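# About Cudari

Cudari sets up and looks after small robot arms for schools and workshops in Neltbridge. Saoirse Duggan and Oldřich Šindelář started the company, and Itzel Cisneros joined in July to run simulation.

## What we do

Most of our work is on one cell, which we call Koma. It is a single arm bolted to a table, with a chessboard in reach. We use chess because the pieces are small and a bad offset shows up fast.

Every change to Koma is tried in simulation first. Itzel checks three things before anyone touches the real arm:

- base position against the table
- board angle
- finger clearance at the pieces nearest the edge

Abundio Medrano then loads the same settings on the real cell and runs it at low speed. He logs any offset over 2 mm and sends it back to Itzel.

Simulated Koma cell, two room views and one from over the gripper:

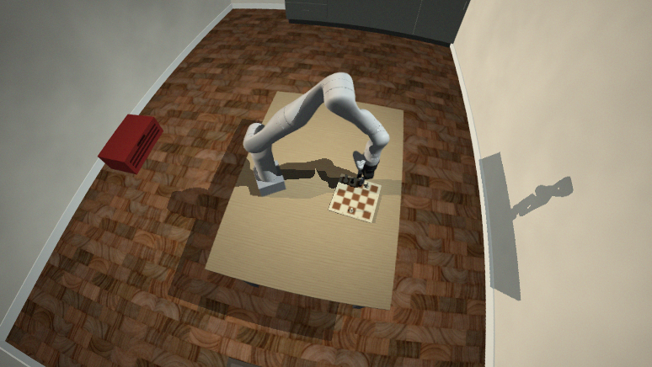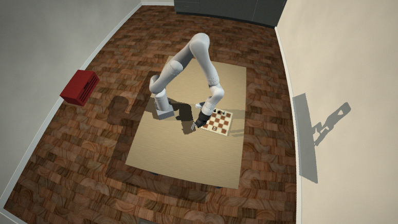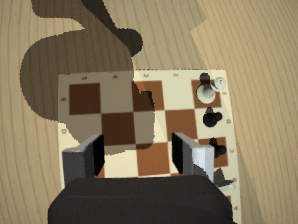

## Service

Crescencio Maldonado handles upkeep. Finger pads are checked every 21 days and joints are greased after 1000 hours of running. If an arm has been moved, even a little, call us before you restart it. The board position has to be taught again.

Page updated 11/3/22.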